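Packaging and Everyday Materials
Handout 4: Thin films, and how we describe them
Course tutor: Weronika Jasińska

Before you read

Please bring this handout to the April session together with your material notebook. We will not go through every section in class. Sections 1 and 2 you should read at home, section 3 we do together, and section 4 is for the written work.

1. What we mean by a film

In the packaging trade, a film is a thin and flexible sheet of plastic. When the same material becomes thick enough to hold its own shape, people begin to call it a sheet. The border between the two words is not the same in every company, so when you read a data sheet, look first at the thickness and only then at the name.

Thickness is usually given in micrometers. A film of 50 micrometers is already quite strong for a bag and feels solid between the fingers. A film of 11 micrometers is very thin, and you will meet this kind mostly as wrapping. In American documents you may also find the unit mil, and students often mix it with millimeter. One mil is one thousandth of an inch, or 25.4 micrometers. Please write this in your notebook, as it comes back in the written work.

The most common family in this course is polyethylene. We separate it by density:

Low density polyethylene (LDPE) is soft, rather clear, and quiet when you move it. It stretches before it tears.

High density polyethylene (HDPE) is stiffer for the same thickness. It is often milky and makes a dry, crackling sound.

Linear low density polyethylene (LLDPE) resists puncture well and is used a lot for stretch wrapping. It is frequently blended with LDPE.

Polypropylene film is a different family. It is clear and bright, and once a cut has started at the edge it runs very easily. Many bags for bread and pasta are made of it.

2. Direction in the film

Most film is made either by blowing or by casting. In blowing, the melted plastic comes out of a round die and is filled with air, so it becomes a long tube. In casting, it comes out of a flat die and goes over a cold roller. In both cases the film is pulled forward by the machine, and the long molecules turn partly in this direction.

For this reason we always speak of two directions, the machine direction (MD) and the transverse direction (TD). A strip cut along MD and a strip cut along TD can give different results, even when they come from the same bag. If you forget to mark the direction on your sample, the measurement cannot be used and you will have to cut a new one.

A question from last year was whether you can find the direction without a machine. Often you can. Make a small cut in both directions and tear slowly by hand. In many films the tear is straighter along MD. It is only a first guess and it does not replace the test.

3. Describing by eye and by hand

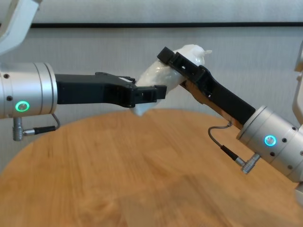
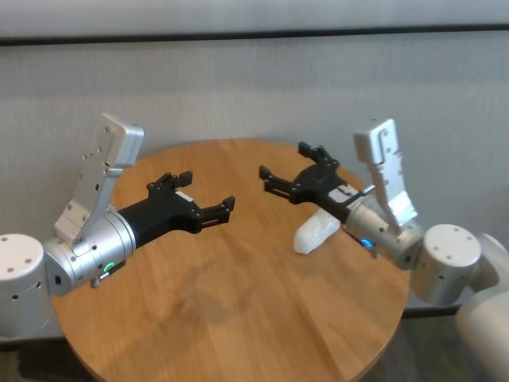
Describing a material is slower work than naming it, and most of you name it too early. In the notebook I want first the words for surface, then for form, and only after this a possible name. Words for surface are matte, satin, glossy, smooth, wrinkled. Words for form are flat, folded, rolled, twisted, crumpled. Take the white object between the two grippers in the first picture: glossy, wrinkled, soft, crumpled. These four words are safe. "Plastic bag" is a possible name, but a wrapped cloth could look very similar, and so in the notebook the name gets a question mark until you have touched the sample or tested it. The same rule is valid for the samples in the box, also for those where you feel completely sure.

After the eye comes the hand. Crush the sample in your fist, open the hand and watch how the film returns. A stiff film keeps sharp lines. A soft one opens slowly and keeps rounder folds. Then listen to it close to the ear. Write the sound with a simple word (quiet, dry, crackling) and do not use comparisons such as "like leaves", because another reader will not know which leaves.

The sample box contains film from three suppliers: Brolport, Clulier and Ruotsalainen. The supplier name is on the envelope and not on the film, so return each piece to its own envelope. The Hastach samples are kept separately and will be used for the sealing exercise in handout 5.

4. Written work

a) Choose two samples from different suppliers. Describe each one in the order surface, form, sound, possible name.

b) A data sheet gives a thickness of 2 mil. Convert it to micrometers and say if you would expect this film in a carrying bag or in a light wrapping. Give your reason in one or two sentences.

c) A roll carries 454 meters of film, and a customer needs 2000 meters. How many full rolls must be ordered, and how much film is left over?

d) Explain in your own words why MD and TD must be marked before cutting.

Write on one side of the paper only and leave a margin for my comments. Drawings are welcome in question d. If you work in pairs, hand in two separate texts, also when the samples were the same.

Reading for next time: the chapter on heat sealing, without the part about ultrasonic methods.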